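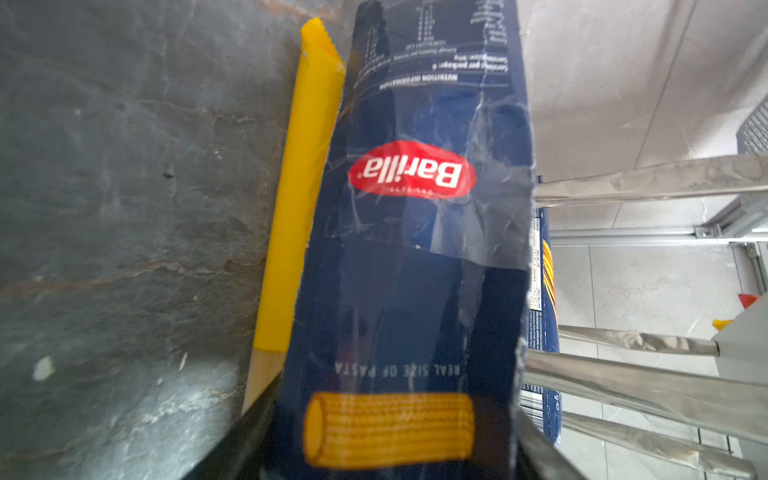
Fig. 4.1 Dried pasta boxes on a dark stone-look counter. The blue one is upside down and has been opened. Note the torn edge.

Home | Contents | Chapter 3 | Chapter 4 | Glossary | Teacher Pages

We use cookies to remember your place in the book. Accept / Settings

Keeping House: A First Course
Chapter 4. The Dry Goods Shelf
By Soledad Ulloa and Sebastián Bravo. Revised January

Before you read

Go look at your own shelf. Five minutes, no tidying first. Write down every dry good that's been opened and how it was closed again. Clip, rubber band, folded flap, nothing. Bring the list to class, we use it in 4.3.

4.1 Why start with pasta

Because almost every kitchen has some. Cheap, keeps well, comes in a box that looks fine until the day you open it. After that it's a different kind of object. A sealed box stacks. An opened box leans, gets shoved in sideways, gets turned on its head, and somebody buys another because they couldn't see the first.

Look back at Fig. 4.1. Ragged cardboard down one side of the Barilla box, creases, white scuffing where the blue has worn. Ordinary wear. You can still read the brand if you tilt your head. Also a nutrition panel, and a caption, REAL SIZE OF PASTA, over one big ridged tube. That picture is a useful piece of labeling and we come back to it in 4.4 - for now just notice that a box does two jobs. It holds the food and it tells you what the food is. Tear it badly and you can lose both.

What can't you tell from the outside? How much is left. When it was opened. Whether whoever opened it meant to finish it that week. The shelf methods in this chapter are mostly ways of getting those three facts back.

Key terms
Dry goods - foods sold dry and kept at room temperature: pasta, rice, flour, beans, oats, sugar.
Decant - to move food out of its package into another container.
Facing - the side of a package turned toward you on the shelf.
Orphan - an opened package with less than one serving in it.
Rotation - putting older stock in front so it gets used first.

4.2 The Durán Street kitchen

Most of our examples come from one kitchen, the shared one on Durán Street in Akville, where Soledad taught the evening course for 4 years. Two tall cupboards, one counter, far too many cooks. Students came in from Cunura on the late bus and cooked whatever was there. Nothing fancy. Lots of pasta.

The first time the class emptied both cupboards onto the counter and weighed what was in the opened packages, it came to 2,781 grams of pasta alone. Long shapes, short shapes, elbows, a bag of broken lasagna sheets. Seven of the packages were orphans. One box of spaghetti held four strands and a bread tie. The shopping list on the door that same evening said "pasta".

So the class made rules. They changed a lot over the first term, and the version below is the one that stuck:

Open at the top, along the glued flap. Scissors are on the hook.
Write the month on the box when you open it. Pencil's fine.
Close it before you put the pot on.
Opened boxes go on the lower shelf, right way up, facing out.
Same shape, same spot. Don't start a new one until the old one's gone.
Orphans go in the soup jar.

Rule three got the most argument. People said they'd do it after supper. They didn't, mostly. With the water still heating there's time to kill anyway, so that's when it gets done.

4.3 Box, bag or jar?

Three choices once a package is open. Keep the box, put the box inside a bag, or decant.

Keeping the box is least work and keeps the label, cooking time included. Fine if you'll use the rest soon and the cardboard is still in one piece. A box split down the side won't hold a fold and won't hold much else. Bag it, or empty it into a jar.

Bagging saves the label too. Looks messy, works well. Press the air out, clip it, stand it up. Some students at Eltitz College, were Sebastián teaches now, cut the cooking directions off and drop them in the bag, which takes up less room.

Decanting looks best and goes wrong most. Jars need labels, and two kinds of short tube look alike through glass but may not cook in the same time. Never pour new pasta on top of old. Empty the jar, wipe it, dry it all the way, then fill - new at the bottom, old on top.

Watch for bugs in any of the three. Fine webbing, tiny holes in the cardboard, dust at the bottom that moves. If you see it, throw out the package and check the neighbors. Full cleaning steps in Chapter 9.

Try it

Weigh what's left in one opened package at home. Sebastián's worked example: jar and pasta together weigh 468 grams, the empty jar weighs 300. How much pasta is there? Is that supper for two, or does it go on the orphan list? Write down the serving size you used and where you you found it.

Then pick one item from your "before you read" list and close it properly. Write down what you used. Check it again when we get to 4.5.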